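Bin Picking Group: Spring Term Progress

The robotics club at Imolcombe has spent the term on bin picking, with cups and bowls as the target objects. The group meets on Wednesday evenings in the Bautista workshop, and six members now have sign-off to run the KUKA arm without a supervisor at the pendant.

Work since the last newsletter has gone mostly into grasp planning. The first version of the planner, written by Crisóforo Ocampo and named Prinov, treated every object as a solid block and aimed for its centre. This is adequate for a bottle lying on its side and poor for a bowl, where the centre is air. The current version looks for rims and places one finger inside and one outside.

Nested objects remain the harder case. A small cup standing inside a larger one offers two rims close together, and the planner has to decide which of them it is looking at before it commits a finger to the gap. The bin is clamped at its far corners so that a contact with the wall does not shift it and spoil the calibration. 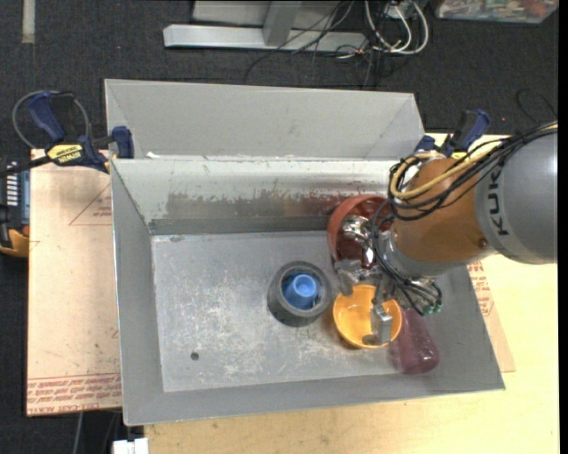 Why use a metal bin when a plastic one would be lighter and cheaper?

A plastic bin flexes when the gripper touches the side, and the position of the walls is then no longer what the planner assumes. The metal one keeps its shape, and the scratches do no harm.

The planner was trained on 4,000 simulated grasps and then tested on 400 real ones. Of the failures, 61 were put down to a finger closing on the wrong rim. Most of the remainder were slips on curved or shiny surfaces, where the depth data is poor – a known weakness, and one that software alone is unlikely to cure.

Next term the group will try a second viewing position before each grasp, taken from the opposite side of the bin. This adds time to every cycle, so the plan is to use it only when the first view gives a low score. The grasp logs are on the club drive in the Dultberg folder, along with the script that sorts them by failure type. Members who want to work on the scoring should read the notes there first and bring a laptop to the Wednesday session.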